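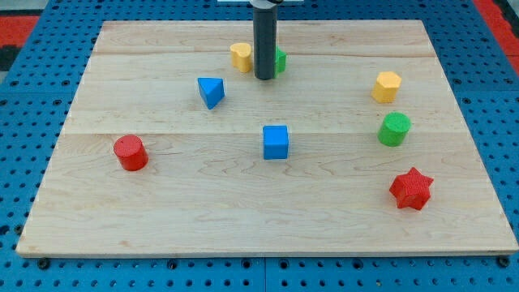
¿Cómo comparo dos políticas de empuje con lenguaje si las escenas nunca empiezan igual?

Anika Castellanos
Hola a todos, y gracias de antemano por la paciencia. Estoy intentando reproducir el resultado de Bemness: un brazo que mueve bloques sobre un tablero siguiendo órdenes escritas, del tipo «lleva el cubo azul junto a la estrella roja». Entrené con 2000 demostraciones y evalué 40 órdenes por política. La mía acierta 19 y la de referencia 13, pero cada vez recoloco los bloques a mano y no sé si comparo políticas o comparo mi suerte al colocarlos. ¿Cómo lo hacéis vosotros?

Tihomir Georgiou
¡Qué alegría ver a alguien peleándose con esto! A mí me pasó lo mismo en abril y perdí bastantes tardes, así que te cuento. Guarda una foto de cada disposición inicial y, antes de cada intento, superponla semitransparente al vídeo en directo hasta que los bloques coincidan — es pesado, pero se coge el truco. Luego pasa las dos políticas por la misma disposición, una detrás de otra y alternando cuál va primero. Así tienes pares y puedes usar McNemar, que con tan pocas órdenes te dirá bastante más que dos porcentajes sueltos. Y separa las órdenes por color y por forma: con dos bloques azules, un prisma triangular y un cubo, «el azul» a secas es ambiguo y te ensucia el recuento.

Dwayne Gallagher
Sube a 2000 órdenes y listo.

Noreen Rind
Lo de Tihomir me parece bien. Añadiría que otra persona puntúe los vídeos sin saber qué política es cuál — yo era muy generosa con la mía, la verdad. Y fija antes el criterio de éxito, con la distancia por escrito. ¡Suerte, Anika!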